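Cumik 500 mL cold brew bottle: a review after one winter and most of a summer

Reviewed by Hinata Minami, 2019-05-19

I drink iced coffee all year, which my family in Prurkham finds odd. For a long time I made it in a jam jar and strained it through a paper filter, and I was happy enough with that until the jar broke. The Cumik was on the shelf at Oshima, our local kitchen shop, for $35. I bought it in August and have used it two or three times a week ever since.

It is a tall glass bottle with a mesh filter that hangs from the neck and a silicone stopper on top. You fill the filter with coarse grounds, pour cold water through slowly, put the stopper in and leave it in the fridge overnight. The instructions suggest eight hours. I get a better flavour at twelve, and anything past that goes bitter with the dark roast I buy.

The filter is the best part. The mesh is fine enough that I get almost no sludge, and it rinses clean under the tap. The stopper is less good. It picked up the smell of an onion in the first week and took days of soaking in bicarb to lose it. It also leaks if the bottle lies on its side, so it has to go in the fridge door. Check the height of your door shelf before you buy, as mine only fits with the shelf above moved up a notch.
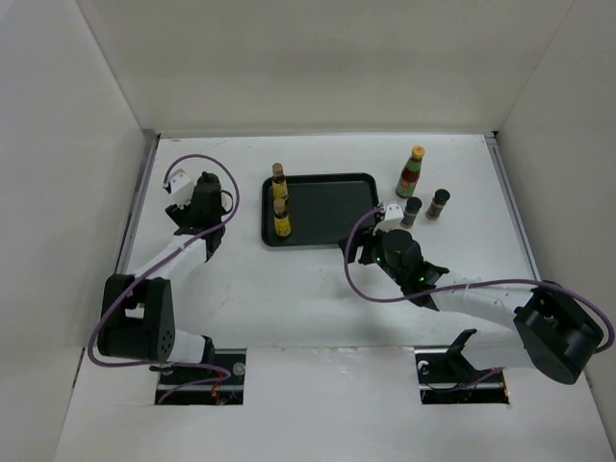
Small bottles with yellow labels, on the black tray.

As for capacity, 500 mL sounds like plenty, but the grounds soak up a fair bit of it. I end up with enough for 2 glasses over ice with milk. If there are several coffee drinkers in your house you will want the bigger size, or a second bottle.

I also tried the Mirent version, which a neighbour lent me. It has a plastic body and a screw lid that doesn't leak at all. The filter is coarser, though, and I had to strain the coffee again through a cloth. It costs more as well.

Cleaning takes about 90 seconds if you do it straight away. Leave the grounds in overnight and it is a proper chore with a bottle brush. The glass can go in the dishwasher, but I wash the filter by hand.

Good: filter, price, colour of the glass
Not so good: stopper, height
Would I buy it again: yes, at that price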